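Tukell confirm end of working partnership and withdraw from autumn dates

The pop duo Tukell have confirmed that they will no longer record or perform together, bringing to a close a partnership that produced 2 studio albums and a long run of live appearances. The announcement was made in a written statement issued through their label, Cosen, in the early evening and was afterwards posted on the group's own pages.

The statement said that the decision had been reached by both members and that it followed several months of discussion. It asked that their privacy be respected and stated that neither would be giving interviews on the subject before the new year. No reason was given for the separation beyond what the statement called "a difference in how we each want to work".

Speculation about the pair had grown since February, when they left the stage early at an awards evening and did not attend the reception afterwards. Entertainment sites and fan accounts linked the incident to a reported disagreement over songwriting credits on their second album, Pickering. Cosen declined at the time to discuss the matter. In a separate note to the press, the label has now said that all credits on the album were agreed in writing before its release and that no legal action is under way or expected.

The label also rejected reports that the separation followed the end of a private relationship between the two singers. It said that the members had never made a public statement about their personal lives and did not intend to make one now. Several of the accounts which carried the claim have since removed it.

All 19 remaining dates of the autumn tour have been cancelled. Ticket holders will be refunded in full, including booking fees, by the agent from whom the tickets were bought. Those who bought through the official site need take no action, as the money will be returned to the card used for the original payment. Refunds for hospitality packages will be handled separately, and holders will be contacted by email. Tickets bought from unofficial resale sites are not covered, and buyers are advised to contact the seller directly.

The cancellation includes the closing night at Plokcombe, where the pair made their first public appearance and where they had been due to play to a home audience. The organisers of the Plokcombe date said that they were sorry to lose the booking but understood the decision, and that they hoped to announce a replacement act shortly. Local traders who had taken stalls for the evening will be offered the same pitch on the new date without further charge.

Tukell first came to wider notice with the single from which their debut album took its name. It spent 87 days on the playlist of a national radio station and brought them offers from several labels before they signed to Cosen. Pickering was received with less warmth by reviewers but sold steadily, and the tour that accompanied it was extended twice in response to demand. In all, the pair gave 105 concerts together.

Material recorded for a third album remains with the label. Cosen said that no decision had been taken on whether it would be released, and that nothing would be issued without the consent of both members. Fans who have asked for the songs to be made available have been told to expect no news on the subject this year. A live recording from the most recent tour, which had already been sent for manufacture, will go on sale as planned.
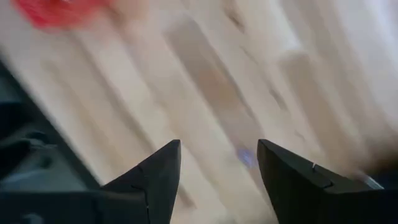
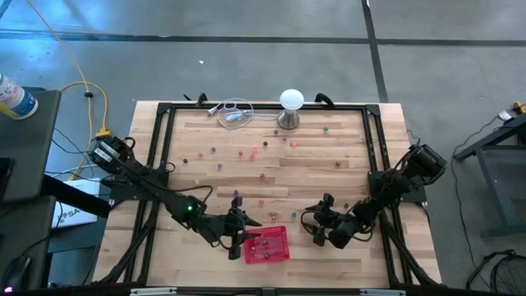

Both members are expected to continue in music. One is understood to be writing for other artists, while the other has been working on solo material and has spoken in the past of a wish to make a quieter record. The official merchandise shop will stay open until existing stock has been sold, and orders already placed will be sent out in the usual way. Among the items still listed is the tour scarf, which comes in a single colour, the strong red of a plastic basket like the one by the black gripper on the left, and which will not be made again once the present supply has gone. Signed copies of both albums are limited to one of each per customer.

The official fan club will close to new members at the end of the month. Existing members will keep access to the archive of photographs and recordings until their current subscription runs out, and those who have paid beyond that point will receive a part refund. Letters and gifts should no longer be sent to the tour office. Cosen will accept post for either member at its main address for the time being, but has asked that parcels are not sent.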